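Start | Projekte | Berichte | Normung | Termine | Kontakt

Zwischenbericht Arbeitspaket 2: Verfahrensregeln für die Demonstrationserfassung mit handgeführten Greifern 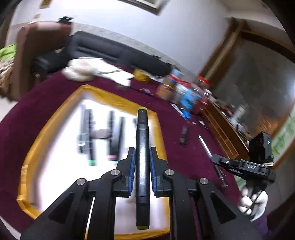 September – Flor Condori, Projekt Lirnudden

Der Berichtszeitraum umfasst die Überarbeitung des Regelwerks, die Erprobung in Wohnumgebungen und die Abstimmung mit dem Partner Mornon zur Kennzeichnung der Datensätze. Das Arbeitspaket liegt inhaltlich im Plan. Eine Verzögerung besteht bei der Kalibrieranweisung, siehe Abschnitt 4.

1. Gegenstand

Das Regelwerk legt fest, unter welchen Bedingungen zweihändige Manipulationsaufgaben mit handgeführten Greifern aufgezeichnet werden dürfen, damit die Daten für das Training von Steuerungsmodellen zugelassen sind. Es gilt für alle Erfassungsorte des Projekts. Die Arbeitsplätze des Partners Damberg sind seit der letzten Fassung eingeschlossen. Nicht geregelt wird die Ausführung auf dem Roboter selbst. Dafür bleibt die Sicherheitsanweisung von Mornon maßgeblich.

Die Fassung, die dem Fördergeber mit dem letzten Bericht vorlag, enthielt 50 Einzelanforderungen. Ein Teil davon war nicht prüfbar formuliert (»ausreichende Beleuchtung«, »geeigneter Untergrund«). Diese Anforderungen wurden entweder durch ein Prüfkriterium ersetzt oder in den informativen Anhang verschoben. Verbindlich sind jetzt 22 Anforderungen.

2. Stand der Anforderungen

2.1 Arbeitsfläche
Die Erfassung erfolgt auf einer Fläche, die beide Greifer ohne Standortwechsel der Bedienperson erreichen. Tischdecken sind zulässig, sofern sie unter Zug nicht verrutschen. Der Aufgabenbereich ist optisch abzugrenzen, vorzugsweise durch eine Unterlage, deren Rand sich farblich vom Umfeld abhebt. Eine Abgrenzung mit Klebeband wird weiterhin akzeptiert, in Wohnungen aber nicht empfohlen, nachdem es an lackierten Oberflächen zu Beanstandungen gekommen war.

Gegenstände außerhalb des Aufgabenbereichs sind ausdrücklich erlaubt. Der erste Entwurf verlangte eine geräumte Fläche. In der Auswertung bei Damberg schnitten Modelle, die ausschließlich mit solchen Aufnahmen trainiert worden waren, bei unaufgeräumter Umgebung deutlich schlechter ab. Die Forderung wurde gestrichen. An ihre Stelle tritt das Verbot, Gegenstände außerhalb des Aufgabenbereichs während einer laufenden Episode umzustellen.

2.2 Greifer
Vor jeder Sitzung sind Gelenkbolzen und Griffpolster beider Greifer zu prüfen. Polster mit abgenutzter Rippung werden getauscht, immer paarweise je Greifer. Der Tausch wird mit Seriennummer im Sitzungsprotokoll vermerkt, weil die veränderte Reibung in den Daten erkennbar ist – bei glatten zylindrischen Objekten stärker als bei allen anderen.

2.3 Bedienperson
Handschuhe sind an beiden Händen zu tragen, einfarbig und ohne Aufdruck. Schmuck am Handgelenk ist abzulegen. Für die Ärmel gilt nur, dass sie nicht in das Gestänge geraten dürfen. Eine Farbvorgabe für die Oberbekleidung wurde diskutiert und verworfen.

2.4 Objekte
Stifte und Marker sind mit aufgesetzter Kappe zu verwenden, ausgenommen bei Schreibaufgaben. Längliche Objekte, die aufgerichtet oder übergeben werden, sind in der Objektliste mit Länge, Durchmesser und Lage des Schwerpunkts zu führen. Objekte gleicher Bauform erhalten getrennte Einträge, wenn sie sich farblich unterscheiden.

2.5 Episodengrenzen
Eine Episode beginnt und endet mit beiden Greifern im Ruhezustand, geöffnet und oberhalb der Arbeitsfläche. Abgebrochene Episoden werden nicht gelöscht. Sie sind mit einem Abbruchcode zu versehen und getrennt abzulegen. Das Löschen am Erfassungsort ist den Bedienpersonen technisch entzogen worden, nachdem in der Anfangsphase Fehlversuche ohne Vermerk verschwunden waren und die Erfolgsquoten dadurch nicht belastbar waren.

3. Erprobung in Wohnumgebungen

Das Regelwerk wurde in fünf Wohnungen angewandt. Die Aufgaben stammten aus dem Katalog Sung, Gruppe »Greifen, Aufrichten, Ablegen«. Je Wohnung war eine Bedienperson im Einsatz, die Protokollführung lag bei einer zweiten Person.

Die Anforderungen an Arbeitsfläche und Objekte ließen sich überall ohne bauliche Maßnahmen erfüllen. Schwierigkeiten traten an drei Stellen auf:

– Tageslicht. Fenster im Erfassungsbereich führen bei wechselnder Bewölkung zu Belichtungssprüngen innerhalb einer Episode. Abdunkeln ist den Bewohnern nicht in jedem Fall zuzumuten. Der Entwurf sieht nun eine feste Belichtungseinstellung je Sitzung vor und eine Wiederholungsmessung nach jeder Pause.

– Persönliche Gegenstände. Gerahmte Bilder, Schriftstücke und Regalinhalte geraten bei Bewegungen der Greifer in die Aufnahme. Die Bewohner zeichnen vor der Sitzung gegen, welche Raumteile erfasst werden dürfen. Schriftstücke mit lesbaren Personendaten sind zu entfernen. Für Wandbilder mit Personen ist eine nachgelagerte Unkenntlichmachung vorgesehen, das Werkzeug dafür liegt als Vorabversion vor.

– Ermüdung. Die Haltearbeit mit zwei Greifern wurde im Entwurf unterschätzt. Die Bedienpersonen senken nach längerer Zeit die Ellenbogen ab, was die Anfahrwinkel systematisch verschiebt. Der zulässige Erfassungsblock wurde auf 22 Minuten begrenzt, gefolgt von einer Pause außerhalb des Arbeitsplatzes.

Der Sitzungsbogen wurde von den Bedienpersonen als zu lang bewertet. Er umfasst in der neuen Fassung zwei Seiten. Entfallen sind die Freitextfelder zur Raumbeschreibung, die ohnehin uneinheitlich ausgefüllt wurden.

4. Abweichungen vom Arbeitsplan

Die Kalibrieranweisung konnte nicht fertiggestellt werden. Offen ist, ob die Öffnungsweite der Greifer vor jeder Sitzung oder vor jedem Block zu referenzieren ist. Mornon spricht sich für den Block aus, Damberg verweist auf den Zeitaufwand und hält die Sitzung für ausreichend. Die vorliegenden Messreihen erlauben keine Entscheidung, da sie an unterschiedlichen Polstersätzen aufgenommen wurden. Eine Vergleichsreihe mit einheitlicher Bestückung ist angesetzt. Bis zum Ergebnis gilt die strengere Variante.

Mehrkosten entstehen nicht. Die Personenmonate werden innerhalb des Arbeitspakets umgeschichtet, ein Änderungsantrag ist nach Auffassung der Projektleitung nicht erforderlich. Um kurze Bestätigung wird gebeten.

5. Nächste Schritte

Abschluss der Vergleichsreihe und Einarbeitung in die Kalibrieranweisung. Abgleich der Abbruchcodes mit dem Katalog Sung – derzeit sind einzelne Codes doppelt belegt. Schulung der Bedienpersonen bei Damberg nach neuer Fassung, Termin ist ein Mittwoch, Beginn 9 Uhr. Danach Freigabe des Regelwerks als Projektstandard und Übergabe an Arbeitspaket 5.

Anlagen: Anforderungsliste mit Änderungsvermerken, Sitzungsbogen, Muster der Einwilligungserklärung.

Kommentare (2) | Teilen (5)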